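Suture practice on tissue - spacing and needle angle
Forum: Skills Lab > Suturing

bikby_12 wrote:
I'm working on closing a long straight incision with a running stitch. My first bites look fine, then the spacing drifts by the middle. Does anyone mark the tissue first, or do you just go by eye?

Chaiwat Kamolrat wrote:
By eye. Marking gives you a habit you have to lose later. Keep your bites the same distance from the edge on both sides and the spacing mostly follows.

clolbridge wrote:
I disagree. I marked every line for my first 2,000 or so stitches and dropped it in August with no trouble. What matters more to me is where the needle is before you grab it. I look at this one a lot. 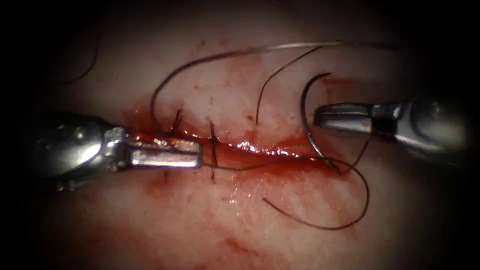 Long horizontal incision, curved needle near the right end, thread by the left jaws.

The right tip is beside the middle of the needle and hasn't closed on it. I'd go a bit further back toward the swage before taking hold.

Diệp Đào wrote:
Depends on the tissue. In anything tough I stay closer to the middle, otherwise the needle bends. Two-thirds back is fine for soft stuff.

Chaiwat Kamolrat wrote:
Agree with Diệp on the grip. Still not marking anything.

bikby_12 wrote:
Thanks. I'll try one pad marked and one without - same thread, same length of cut. Is glare a problem for anyone else? I lose the upper edge when it shines.

clolbridge wrote:
Yes, all the time. Turn the light down a little before you start and blot the edge.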